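Clodik notebook, March, started a bit after lunch

Second go at the Clodik cell this week and it's thrown another protective stop. Same sort of spot as last time: tool down near the CPU socket bracket, then the force reading climbs past the limit and everything locks up. I hit the e-stop anyway out of habit and went to grab Lucero. 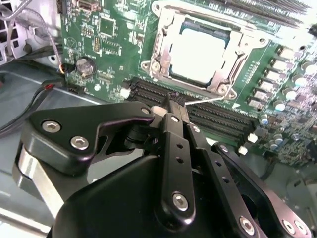
Page last changed: March, 4:40 pm, by LG

Okay, so Lucero Giraldo (hi, yes, she's editing my notes now) pulled the log and the force trace goes up to 1,000 on the raw scale before the stop kicks in. Our limit is meant to be 600! Somebody, probably me, loaded the old Liller config when we reflashed the controller, and the old one has no cap at all on the wrist during fine moves. Bit of a scare, to be honest. A socket is a lousy place to be leaning on anything, and I had my hand in near the case earlier while I was fiddling with the cables.

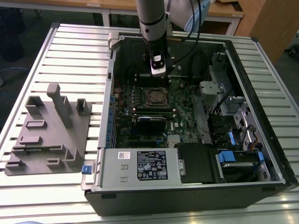

Anyway, the cap's back at 600 and I've renamed the Liller file so it can't be picked up by accident. We ran two slow approaches with the arm at low speed and neither one tripped, but I wouldn't call it fixed yet. Cusi still shows the wrist offset drifting a little after a restart and I don't know why.

To do: ask Orico about the offset, check the tool tip for a bend, and hands out of the case unless the key's turned off. That goes for me too.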